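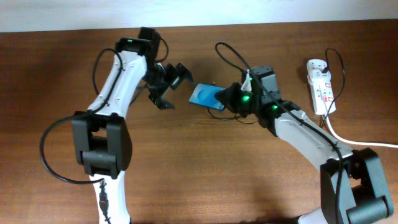

*Figure 1. Brown wooden tabletop with fine grain, and a flat blue object near the centre.*

# Handout 4: The Wooden Tabletop – Inspection, Cleaning and Routine Care

Larthorpe Certificate in Furniture and Interiors Care
Module leader: Els Kuipers
Practical sessions: Roos Willems
Issued March 31, 2021

Students should read this handout before the practical session and bring it with them. It assumes that Handout 3, on types of finish, has been completed. The inspection sheet mentioned in section 2 is at the back of the module folder.

## 1. Looking at the surface

An inspection begins with the eye, before any cloth or product is brought to the table. Stand at one long side and note the direction of the grain. In Figure 1 the grain is fine and runs horizontally across the view. All wiping, drying and polishing on such a surface should follow that line.

Next, consider colour. Few wooden tops are of one even tone. The top in Figure 1 is darker and more reddish-brown towards the left and at the upper right, and has a lighter, shinier patch around the lower middle. Students are often tempted to record such differences at once as damage. A change in tone may have any of the following causes:

- natural variation in the timber;
- uneven exposure to daylight, for instance where a mat has lain for several years;
- wear to the finish at a place where people regularly sit or work;
- a residue of polish or cleaning product;
- the angle at which light falls on the table.

The last of these must be ruled out first. Walk to the opposite side and look again. A patch that moves or disappears as the viewer moves is a reflection. A patch that stays in place belongs to the surface and should be entered on the sheet. A single view, whether taken by eye or by camera, does not settle the matter, and for that reason Figure 1 alone would not support an entry under "wear".

## 2. Recording the condition

The inspection sheet is completed in pencil. Enter the length and width of the top in centimetres, measured along the centre lines. The practice table in the Sindale Room, used for the specimen sheet, measures 106 by 70.

Draw the outline of the top and mark the direction of the grain with an arrow. Areas of interest are shown by a dotted line and given a letter. Each letter is then explained in the notes column in plain terms: "dull ring", "raised grain", "darker area, edge not clear". Words that suggest a cause, such as "burn" or "water mark", are reserved for the second column, which is filled in after the touch test.

The touch test is carried out with clean, dry hands. Pass the flat of the fingers lightly along the grain and then across it. Roughness felt only across the grain is common on older tops. Stickiness points to residue, and should be dealt with by cleaning before any other treatment is considered.

Sheets must be legible to a colleague who has never seen the table. Mrs Willems will return any sheet on which the near and far sides have not been labelled.

## 3. Objects on the table

Portable items should be removed before a full clean. Lift them straight up. Sliding an object, even one that is flat and apparently smooth, can draw grit along the finish and leave a line that no amount of polishing will hide.

Flat items deserve particular attention. A book, folder or tray covers a good deal of the surface and air does not pass easily beneath it. If the wood was damp when the item was put down, the moisture remains trapped. Strongly coloured covers and plastics present a further risk, as dye or softening agents may pass into the finish over time. Blues and reds are the colours most often mentioned in our own repair records, although the material of the object matters more than its shade.

Where an item has to stay on the table in daily use, the client may be advised to:

1. place felt or undyed cotton beneath it;
2. change its position from week to week;
3. lift it and wipe underneath whenever the table is cleaned.

Rubber feet and rubber-backed mats are unsuitable on most finishes.

## 4. Routine cleaning

The method below applies to sealed surfaces in sound condition. Waxed and oiled tops are covered in Handout 5.

**Materials:** two soft cotton cloths, a soft brush, a bowl, mild liquid soap, lukewarm water.

1. Brush off crumbs and dust, working along the grain towards the nearest edge.
2. Add 5 ml of soap to 1000 ml of water and stir without raising a foam.
3. Dip the first cloth and wring it out thoroughly. No water should drip from it when squeezed in one hand.
4. Wipe the top in long, overlapping strokes, from one end to the other. Do not use circular movements.
5. Rinse the cloth in clean water, wring it out again and repeat the stroke pattern.
6. Dry at once with the second cloth – again along the grain.
7. Leave the top uncovered for one hour.

Joints, edges and any open cracks should be wiped last and with the driest part of the cloth. Water that enters at a joint will swell the timber on both sides of it, and the resulting ridge may be permanent.

Spray polishes are not used on this course. Many leave a film which gives an attractive shine for a short time and afterwards gathers dust unevenly.

## 5. Case for discussion: the Valtico table

A family brought in a dining table which they believed had been badly bleached in the middle. The sheet prepared on arrival recorded a "pale, glossy area, oval, centre of top". Under the touch test the area was slightly sticky. After two routine cleans the gloss was level with the remainder of the surface and the paleness had gone. No refinishing was carried out.

Students should prepare brief answers to the following points for the session:

- Which entry on the sheet was most useful in deciding how to proceed?
- What might have been lost if the top had been sanded on the first day?
- How should the outcome have been explained to the family, in writing, without suggesting fault?

## 6. Preparation and reading

Read Lyimo, *The Household Table*, from page 91 to the end of the chapter. The section on heat marks may be omitted, as it will be taught in the following unit.

Before the session, complete one inspection sheet for a wooden table at home or in your place of work. The table need not be old or valuable. Hand the sheet to Mrs Willems on arrival, together with a note of the finish, if known. Aprons are provided; rings, bracelets and wristwatches should be taken off before any work at the tables.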